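Domestic shelf stocking by robot

Domestic shelf stocking is the task of placing tins, jars and packets on a pantry shelf by machine. It is used as a measure of how close robots are to doing household chores. As of 28 September 2021 no system on the consumer market offered it.

Background

The Stutimden pantry trial, organised by Tahmineh Daneshvar, set 14 household tasks. The Merville entry completed five without help, and Vahidi's completed four. Putting away tins was among the tasks finished by both, though at well below human speed. Soft bags and crowded shelves remained unsolved.

Methods

Most systems use one arm over a table. Labels are read by camera, and the grip is chosen from the shape of the item. Tins are considered easier than cartons, which can crush.
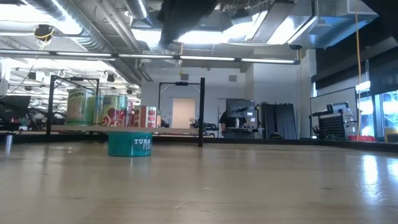 Bismont Household Robotics Group

A short, wide tin of tuna on the table under the front edge of a raised shelf. Low tins placed there leave an arm little room to reach in from above. Taller tins and a small box stand along the board.

See also: Bin picking; Dishwasher loading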